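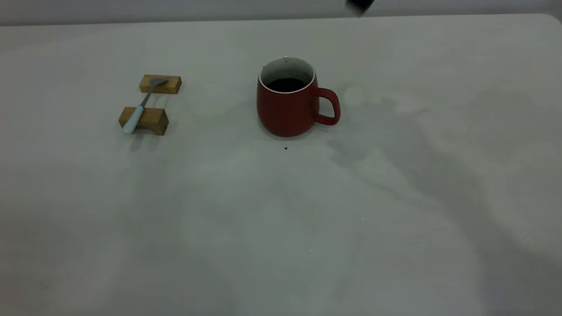 The red mug and the spoon on its two blocks, from "The Spoon Bridge", a short story.

My uncle Farid took his coffee at the far end of the table, well away from his papers, and for all the years I worked for him at Savdale I never once saw him put a spoon down flat. It went across two little blocks of wood, one behind the other, with the bowl up on the farther one, and there it stayed until he wanted it again. He called this the bridge. "Mind the bridge," he would say, if you came in with a parcel under your arm, and you minded it, because he had a way of looking at you over his glasses that was worse than shouting.

The blocks were offcuts from a shelf. I know that because I held the other end of the plank while he sawed it, one wet March when I was newly arrived and still calling him sir, and I remember he picked the two bits up off the floor and blew the dust from them and put them in his cardigan pocket as if somebody had paid him.

We mended clocks, mostly, and now and then a barometer, and people from Isgate would come over on the bus with something wrapped in a tea towel and stay an hour, because he always asked after their mothers. 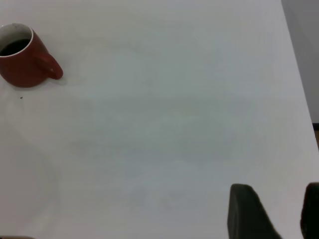 Usman Pirzada

He made the coffee at eleven and he made it black, in the red mug, and he never filled it to the top. I used to think this was thrift (he was a careful man with string and envelopes too), but my aunt told me he had once, long before my time, carried a full cup across the room to a customer and tipped the lot into the works of a carriage clock that had come down through four generations of the Orakzai family. He paid it off over 19 months, a little at a time, and old Mrs Orakzai gave him the last instalment back in a tin of biscuits and said she had never liked the clock in any case, it had such a mean little chime.

So there was the coffee, kept low in the mug, and the spoon, kept up off the table, and a man who didn't even take sugar. I asked him about that once. What was he stirring? He thought it over for such a long time that I went back to my work, and then he said he was stirring it because it was nice to have something to do with it while it was too hot to drink.

When he died the workshop came to me, with some 3000 small screws in jars and not a label on any of them. I cleared the table first. I took away the lamps and the trays and the vice and washed the top down with warm water and soap, and it came up so pale that I hardly knew it. Then I sat there, on his side, and couldn't think what to put back.

My cousin rang while I was sitting. I told her I had a whole table and nothing on it but a cup of coffee I'd made for myself, in his mug, which felt rather forward of me.

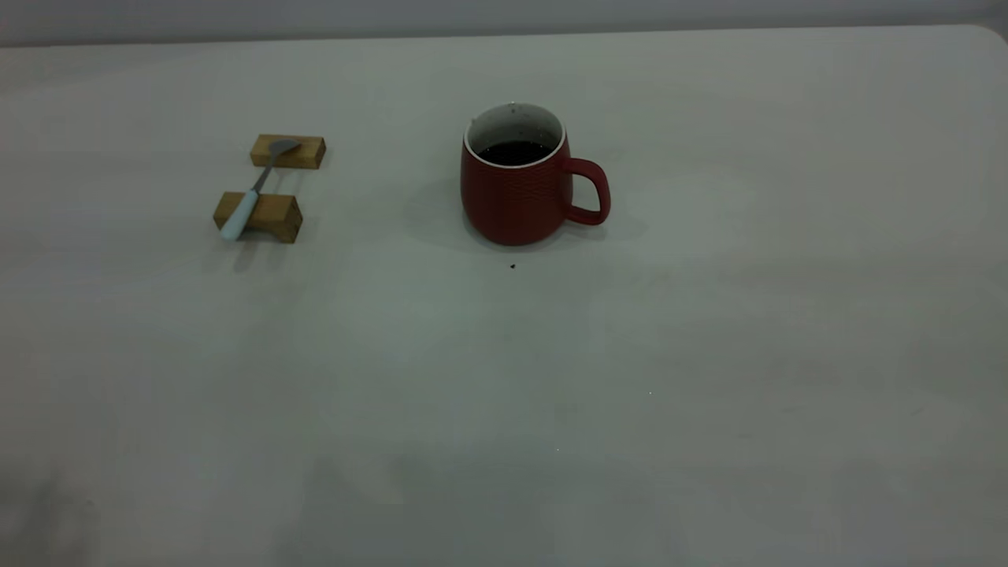 And Adeel Awan wanted to know, when he heard all this from me at the bus stop that evening, whether I had used the blocks. I said I hadn't liked to. He said that was daft, a spoon has to go somewhere, and was I planning to hold it in my hand until I was seventy? He had a cuckoo clock waiting to be looked at, he said, and he wasn't bringing it to a person who couldn't settle where his spoon went.

I laughed, but I thought about it all the way home, past the chapel and the shut-up garage and down the long hill, and I was still thinking about it when I got the key in the door.

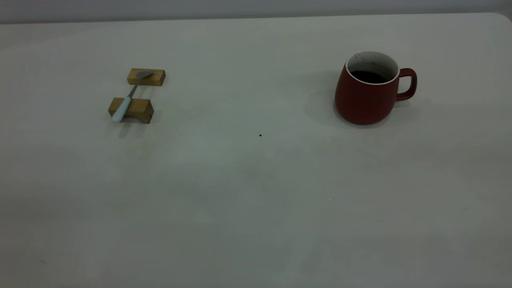
Story by Usman Pirzada

The next morning I went in early. The blocks were in the drawer with the spare keys, where I had put them myself, and I set them out at the left of the table and laid the spoon across. It was wrong the first time. I had them too close together and the whole thing looked like a toy. I moved the near one towards me a bit, and then a bit more, and laid the spoon slantwise with its pale handle running out past the end of the wood, and that was how he'd had it, or near enough that I could stop fiddling.

Then I put the kettle on. Adeel came at twenty past ten with his cuckoo in a pillowcase, and talked about his knee, and reached right over to see what I'd done with the table.

"Mind the bridge," I said.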